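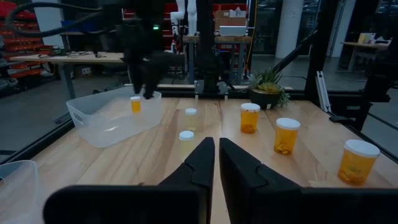
Ju-won Joo

Progress report for April, to Zinberg

In this period we collected examples for the bottle sorting task at the Lerside site. The total is now 1851 accepted episodes. A further 43 were recorded and later removed, mostly for the reason that the operator stopped in the middle and started again.

The task has the same form as in our plan. Pill bottles with white caps stand on the table and the arms must bring them into a clear bin. We use amber bottles and also paler, almost see-through ones. The second kind is more difficult for the wrist camera, and I asked the operators to record more of them. In the first weeks we had too few, so the set is not yet balanced.

One episode must be shorter than 15 seconds per bottle, otherwise we do not keep it. I would like to discuss this limit with you. Slow grasps near the bin wall may be useful for the learning, and at present we lose them.

We had 2 delays. The new finger tips from Grelteck came late, and the labelling tool needed a repair after its update.

For the next period I ask for your agreement to continue with the same operators. The first training run on the full set will start when the labels are checked.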